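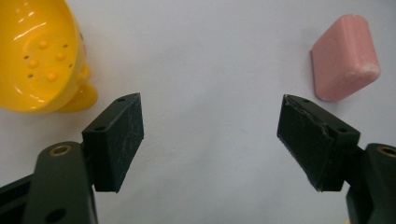

Home Notebook Projects Suppliers Log in

2019-08-04

Soap dish trial, Cornham bench. Yellow dish + pink bar out on the white table.

Dish: glossy plastic, little round nubs on the inside, tiny holes in among them. Nubs should keep the bar up off the plastic – need to check the holes dont clog. Wide rim, easy to wipe.

Bar: whitish powdery patch near one corner, colour looks faded there. Wing-sze Su thinks storage, I think handling. Weigh before soaking, not after like last time!!

To do
– 200 mL tap water over bar, leave in dish overnight
– weigh again in the morning, same scale
– ask Dullemow re softer pink, theirs is too grey
– rinse dish, no scruber, it scratches

More Sept if the Kong bars arive.

Shares 3 Comments 2

Recent entries
Prutidetti sponge holders
Bath mat drying, part 2
Label glue that lets go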